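Nollden Support - Ticket view
Product: Nollden arm controller, simulation build
Site: Nustarness workshop, Dundville
Opened by: Naledi Adams
Priority: Normal (raised to High, then back to Normal)
Status: Closed, with one item carried over to October

Opening message

Hello everyone, and thank you in advance for your patience, because I'm going to be a bit long about this one. We run the kitchen layout in simulation before anything goes near the real arm, and we've been doing that happily since the spring. This week the arm started doing something I don't like at all. It finishes a move, the log says the gripper is open and idle, and then the fingers creep inward by a hair while the arm is supposed to be holding still. It doesn't happen every time. Out of 31 runs of the same script I caught it in 6, and I only noticed because I'd left the force readout on from another job.

I know it's "only" the simulator. But the same controller file gets copied onto the hardware, and on the hardware people reach in to reset the objects while the arm is idle. An idle gripper that isn't idle is a finger-pinching problem, so I've stopped the copy to the hardware until we understand it. I've told the whole shop, and there's a note taped to the cabinet too.

What I've tried so far:
Restarted the simulator. No change.
Rolled the controller back one version. No change.
Loaded a fresh copy of the layout in case somebody had nudged something. No change.
Swapped the script for the plain "park and wait" one that came with the install. It still happened, though it took a good deal longer to show up.
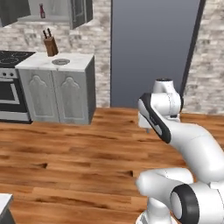
Park and wait is the script I'd ask you to use if you try to reproduce this, as there's so little in it to blame. It moves the arm to a pose, sends the open command, and then waits. I run it out on open floor, with the oven and the counter well off in the background and the gripper pointing down at the floorboards, so I'm fairly confident it isn't a collision with the furniture pushing the fingers around. That was my first theory, and I was quite attached to it. I've attached the logs from all the bad runs and a few good ones to compare. The thing to look for is the line that says "gripper idle" followed by a finger position that keeps changing. Sometimes it settles by itself, and sometimes it goes on until the next command arrives.

Please let me know if you need the config folder as well. It's large, and a little untidy, I'm afraid.

Reply from support

Thank you for the logs, Naledi, and for stopping the copy to the hardware. Please leave it stopped. Could you tell us whether the grasp helper is switched on? It's a separate module by Coetzee that some sites load alongside ours, and it doesn't appear in our version list. Could you also try a run that includes contact, with something between the fingers, and tell us whether the force reading drops to zero after an open command?

Naledi Adams wrote:

Yes, it's on! I had completely forgotten about it. We loaded it back when we were having trouble with slippery shapes, and it did such a nice job that it just became part of the furniture. Sorry, I should have put that in the first message.

I've done the contact runs now, a whole afternoon of them. With the helper on, the open command goes out and the force reading drops, but in 3 of the runs it came back up again before the next command. With the helper off, it dropped and stayed down every single time. So we're getting warmer. My guess is that the helper keeps its last target and goes on chasing it after the arm has been told to rest - a bit like a dog that's still holding the stick after you've said thank you.

One more thing I noticed while I was at it, which may or may not matter. The creep is worse when the last command before the open was a slow close. After a fast close I could hardly provoke it. I've put the two sets of logs in separate folders so you don't have to untangle them.

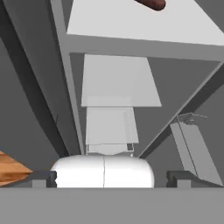 Morenike Okeke added that the slow close was a useful clue. In slow mode the helper sends its targets in small steps and keeps a queue of them, and the open command clears the current step without clearing the queue. Whatever is left in there gets played out once the controller reports idle. The workaround for now is to send a stop to the helper before every open, and to leave a pause of 5 ticks between the two. Morenike also asked that the hardware stay powered down whenever anyone has their hands in the work area, whatever the log says about idle, until the proper fix is in.

Naledi Adams wrote:

The workaround is in and I ran the full script overnight with no creep at all. I then took the pause out, just to see, and it came back before lunch, so the pause stays. I've added a check that halts the run if the fingers move while the state is idle, and I would love to see something like that in the standard build if you have room for it.

We'll start on the hardware next week, with power off for resets as asked. Thank you both, this was a kind and quick piece of help.

Support note

Moved back to Normal. Queue fix and idle check to be looked at for the October build. Ticket closed Fri 20 August. Please reopen it if the fingers move during idle with the workaround in place.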